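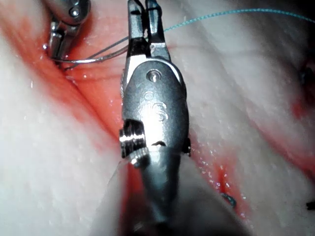
Grasping jaws and wrist of a surgical instrument

Forsyth tool thefts

The Forsyth tool thefts were a run of break-ins at work vans and lockups in the Forsyth area, starting in November 2000. Mostly power tools taken, some copper pipe. Two men later convicted.

Background
Vans parked overnight on the street, few alarms. Plumbers and joiners hit hardest. Locks were usually drilled just under the handle, a method police called "peeling" in early reports, though peeling normaly means bending the door down from the top.

Investigation
Led by Gregor Leckie, then a detective sergeant. First break came from Catriona Pollock, a plumber, who spotted her own pipe cutter on a market stall. Initials still scratched on it. Stallholder not charged. A search of a rented unit at Brellent turned up 66 stolen items, most with serial numbers filed off.
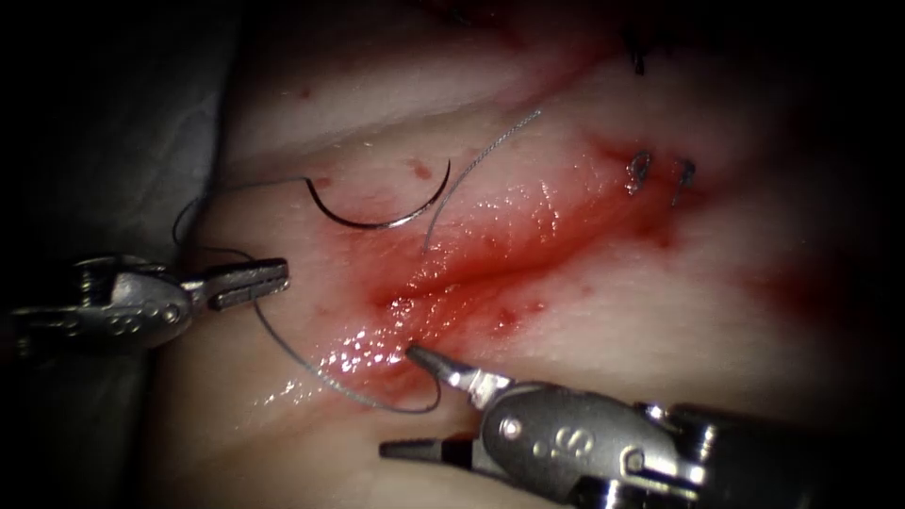 Two surgical instruments over a reddened incision

Trial
Struan MacRitchie and Ashraful Munshi pleaded guilty to theft and handling. Other charges dropped. Owners got some tools back, unclaimed ones were auctioned off.

Aftermath
Local marking scheme set up by Fiona Tennant, owner name and zip code engraved on the tool body. Insurers slow to recognize it. Scheme wound up later, date not recored.
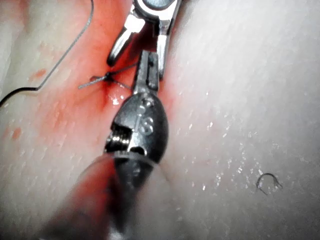

Were all the stolen tools recovered?
Only part of the haul was found, and the copper pipe was never traced.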